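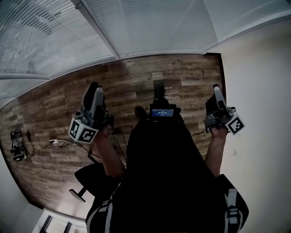 What does the Drimus kit offer a firm that wishes to teach a robot by hand?

It offers a pair of handheld grippers, a chest unit with its harness, and the software needed to turn a person's movements into training material for an arm.

Pristmont, the supplier, sells the kit outright or on a lease of three months. Our review unit came on the lease, with setup provided by Teodor Radu, the company's field engineer. The grippers are grey and black, and each carries a white cube printed with square black markers by which its position is followed. The chest unit rides between two shoulder straps and has a small blue-lit screen, legible enough at arm's length.

So-yul Seok, who directs the automation program at Yeo, wore the equipment for two sessions of four hours. She judged the grippers well balanced and the harness less so. "The buckles want adjusting for every wearer," she said, "and the manual treats this as a minor matter." Pristmont has advised that a revised strap will be offered in October — existing customers may exchange theirs at no charge.

The software, Rernis, is the stronger half of the package. Recordings are catalogued by task and operator, and flawed takes can be set aside without being deleted. Licences are sold by the seat, and organizations with several operators should request a written quotation before committing to the lease.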